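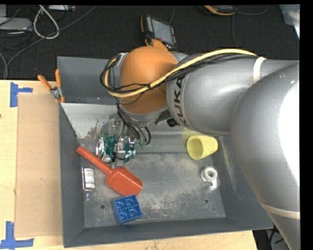
2 min read

Kaltwood Community Orchard: progress report to the Brellis Fund
December 20, 2020

We have trees in the ground! When we last wrote, in May, the lower field at Skurkitgate was still mostly brambles and we were arguing over where the gate should go. The gate went on the lane side in the end, wide enough for a trailer, and 80 young trees now stand in rows behind it. There are apples on the slope, pears by the wall, and plums down at the wet end, where the ground stays soft well into summer.

Planting

We had planned for 85 trees. Five of the pears came from the nursery with damaged roots and went straight back, and the replacements are promised for the end of winter. Every tree has a stake, a rabbit guard and a good collar of wood chip. The chip came free from the tree crew working along Ocampo Road, which was a lovely surprise (two full loads, tipped exactly where we wanted them).

The soil was better than the first test led us to expect. It is heavy, but full of worms, and the old drain along the north hedge still runs once you dig the leaves out of it.

Money

The grant for this stage was $2,657. We have spent $2,000 on trees, stakes, guards and the hire of a brush cutter. The remaining $657 is set aside for the replacement pears, a water tank and hose. We'd like to move the price of the second bench into the tank budget if you agree, as a bigger tank would carry us through a dry June.

People

Planting days had to be small this year, with families working in separate rows, and they were still a joy. The children from the school on the hill painted the row markers at home and dropped them off in a box by the gate. One says PLUMBS and it is staying that way.

Still to do

The path from the lane is muddy and needs stone before we can call it fit for wheelchairs. We are waiting for two quotes. Pruning starts in late winter, and the grafting class has moved to next year, when we hope to hold it outdoors under the old walnut. The tree map will come with our next report, along with the receipts for the tank.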